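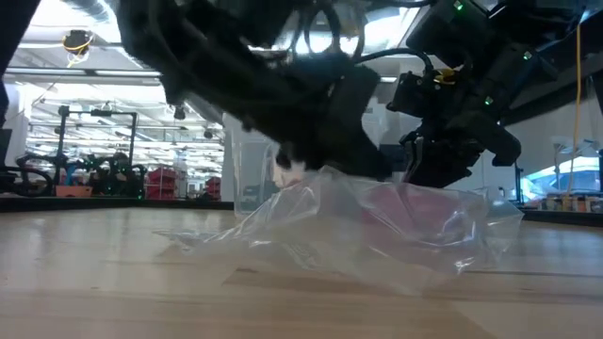

The Long Education of a Pair of Hands

At Rernside, teaching a robot to handle a plastic bag takes patience, snacks and a willingness to lose

By Wyn Morgan

Milagros Espinoza has been trying to open a bag for most of the morning. She has two perfectly good hands and could have done it before I got my coat off. The trouble is that she is doing it through somebody else's arms, and the arms are bolted to a table.

"Don't talk to me for a second," she says, so I don't.

Her own hands are on a pair of lightweight control arms at a desk beside the table. When she moves her wrist, a black wrist moves on the other side. When she squeezes, a gripper squeezes. It's a bit like eating dinner with another person's forearms, which she tells me is a fair comparison, having once tried it at a party.

The gripper comes down on the plastic and pinches. The plastic, being plastic, goes somewhere else.

"And that's a no," says Espinoza, and types something unkind into the log.

Rernside is a small outfit that teaches robots to deal with clothing: getting it out of packaging, spreading it flat, folding it, putting it in a bin. Espinoza is one of its 5 operators, a word that makes the job sound like it involves a switchboard. What she produces is a recording. Each try at the bag is saved along with every movement she made to get there, and when there are enough good ones, a program studies the pile and attempts to do likewise. The target for the bag task is 500 clean runs. Across all the tasks, the wall chart by the kettle says the team has saved 3965.

I asked how many had been thrown away. Everyone in the room became interested in the kettle.

Bags are disliked here with real feeling. Harriet Calloway, who runs the software side, spent the early part of her career on machines that moved boxes, and she speaks of boxes the way other people speak of childhood summers. A box has corners. It is the same box when you come back from lunch. "You put a bag down and it's a different bag," she says. It shines, too, so the cameras see a highlight and take it for an edge, and because the bag is clear they also see whatever is inside it, which the robot would very much like to grab directly.

So the operators have developed technique. Espinoza goes in from the top, gathers a good bunch, and holds on with the left arm while the right comes around to the far end. Her colleague Lucero Carhuamaca prefers to drag the bag toward the edge of the table first. Both ways work. The program, given both, spent a week last November doing half of each, and would drag the bag a short distance, stop, and pinch the air above where it used to be. Calloway still has the footage and will play it for visitors without much encouragement.

The two have since been asked to agree on a style. Espinoza says they have. Carhuamaca, asked separately, says they are in talks.

The arms have names. The current pair are Stastholm and Uvar, after a vote I was told was "legally questionable." Uvar drifts slightly to the right when it's warm. The operators correct for this without noticing, and Calloway worries that the program is learning the correction too, and will carry a small lean to the right into every folded shirt it ever meets.

I was allowed a turn. Squeezing is easy. What's missing is touch: the control arms pass nothing back, so you judge your grip by eye, and I discovered how little I have ever looked at my own hands. My first attempt moved the bag. My second moved it back. Carhuamaca, watching from behind, asked whether I wanted those saved.

Espinoza took the chair again and flexed her fingers. She lined up over the bunched plastic, squeezed, waited, and brought the other arm across. There was a long crackle. She didn't cheer. She pressed save, leaned over, and scrunched up the next one.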